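Skivdale Craft Table Rental: Frequently Asked Questions

How many tables do you have?
Seven, in two rooms. The hall itself can hold 300 people, though you would not enjoy being one of them.

What does a table cost?
$176 for the season, June included. Day rates exist and are worse value on purpose.

Can I leave my project out overnight?
Yes, with a name on it. Projects without names are moved to the back shelf, where they wait with everyone else's good intentions.

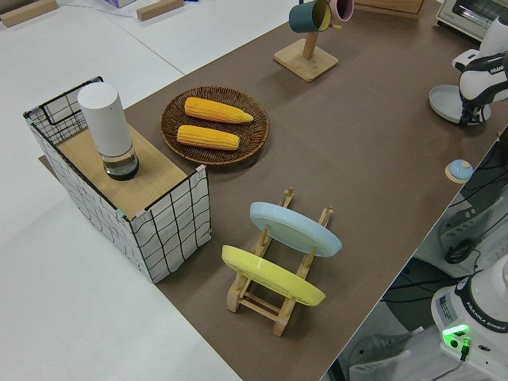 Grid-patterned box with a board across the top, corners taped.

Is glue allowed?
White glue and wood glue, yes. Spray glue, outdoors only - we have met the wind and it can handle it.

Do I have to clean up?
You do. Glitter users clean up twice.

My door code stopped working. Why?
Codes change every season. Renewed members get the new one by email, usually next to the other email from us they didn't open.

Who do I ask about refunds?
Sofia Vrettos, at the front desk. Unused weeks are refunded if you tell us before the season starts. After that she will listen kindly and keep the money.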